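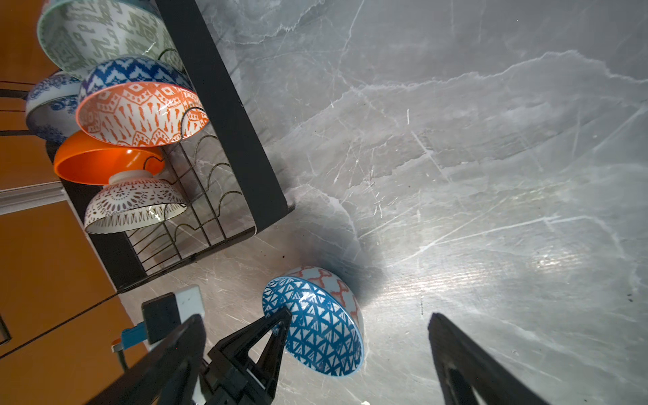

Six Bowls, One Rack

Bowls are the hardest thing to rack well. A plate needs a slot; a bowl needs a slot, a lean and clearance for its foot ring. Seema Dhillon, who tests kitchen storage for Nivik, starts every rack with the same load: six ceramic bowls, mixed patterns, set on their sides.

The patterns help with record keeping. A solid orange bowl is easy to tell from a blue-and-white one in a test log, and the orange geometric print is never confused with the green.

Black wire is the common choice for this type of rack. Dividers set the lean. Too upright, and water collects in the curve of the bowl. Too flat, and the rim rests on the bowl behind it, leaving a contact point that dries last. Dhillon checks foot rings at 25 minutes and again at 100.

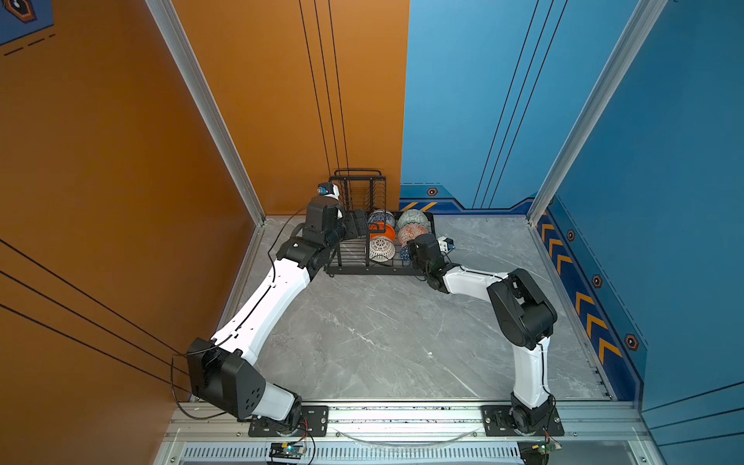 Two columns of three use the low basket fully but leave little finger room between rims. Dhillon loads from the back and unloads from the front. The tall plate section stays free for flat items.

Marble-patterned surfaces show mineral spots less than plain dark ones, though fine scratches still catch the light. Her advice is to lift the rack and wipe under it daily. In the May trials, the Flunanden rack held its wire spacing after 400 loadings. The Carnport was withdrawn at 279 with a bent divider.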